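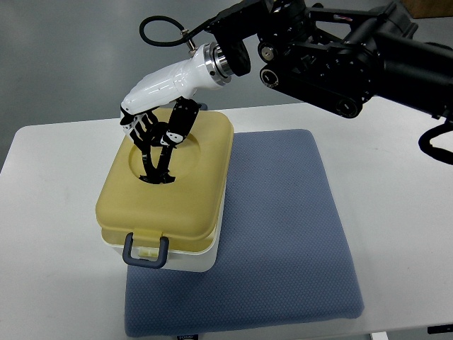
Figure 2. A white robotic hand mounted on a black jointed arm, over a white table.

4.2 Narrators who outlive the story

The stories in the Kilto collection were written by pupils and posted in instalments on a school writing site. Of the 286 stories read for this study, 60 are told by a person who stands close to a death but does not suffer it. We call these survivor narrators. Most speak in the first person and address the reader directly within the opening paragraph.

Dela Peña, who marked up the first set, noted that such narrators often promise more knowledge than they later show. In "The Lamps at Ustano", the speaker claims to have known the killer "from the start", yet in the third instalment is as surprised as the other guests. We do not treat this as a fault. Instalment writing leaves little room for going back, and several authors told us that they had not chosen an ending when the opening was posted.

A smaller group of nine stories passes the telling to a second voice after the narrator's account has broken down. "Ivanyshyn's Daughter" does this twice, the second time in the middle of a chapter. Readers' comments on that chapter were mostly questions about who was speaking, and the author added a name at the head of each later part.

Stories in the Zunuvis set were read separately, as their authors had been given a first line to work from. Their openings are therefore left out of the counts above, although their endings are taken up in Section 4.3.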